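Section 4. Work Area and Safe Handling During Hand-Held Gripper Sessions

4.1 Scope
This section applies to all operators using Dastik hand-held grippers at a Dakley work table. It covers the table, the items placed on it and the conduct of the operator. Calibration is covered in Section 3.
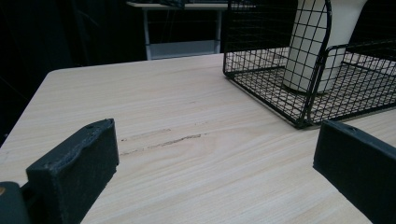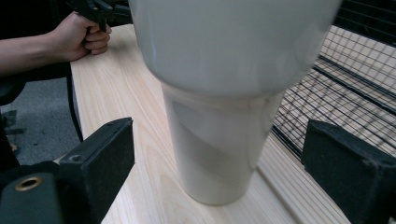
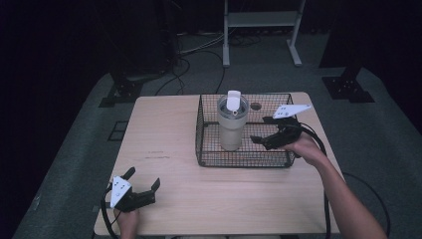
4.2 Before the Session
1. Confirm that the table is level and stands firmly on the floor.
2. Inspect the pads of both gripper fingers. Replace any pad that is torn or no longer flat.
3. Route each cable down the side of the table. Leave enough slack for full arm travel.
4. Weigh every item to be handled. The limit is 600 grams per item, including any contents.
5. Enter the session number in the Aline log.

CAUTION: Drinking vessels must be empty before they are placed on the table. Liquid can enter the finger joints and damage the trigger sensor.

4.3 During the Session
1. Open the fingers fully before moving toward an item.
2. Approach at a steady speed, not exceeding 200 millimeters per second.
3. Close the fingers on the body of the item. Do not grip lids, straws or handles unless the task sheet calls for it.
4. Keep the two grippers at least 120 millimeters apart unless both are holding the same item.
5. If an item falls, release both triggers and step back. Record the fall before resuming.

NOTE: Wire containers can catch the lower edge of a finger. Lift straight up until the finger has cleared the rim, then move sideways.

4.4 Tracking Plates
Do not touch the printed face of a tracking plate. Clean it with a dry cloth only. A plate with a scratched or missing marker must be replaced and the gripper recalibrated.

4.5 Reporting
Report damage on Form 17. Completed forms are sent to Ovidiu Dumitrescu, Equipment Safety, Oprea site. Equipment under report may not be used until it has been released in writing.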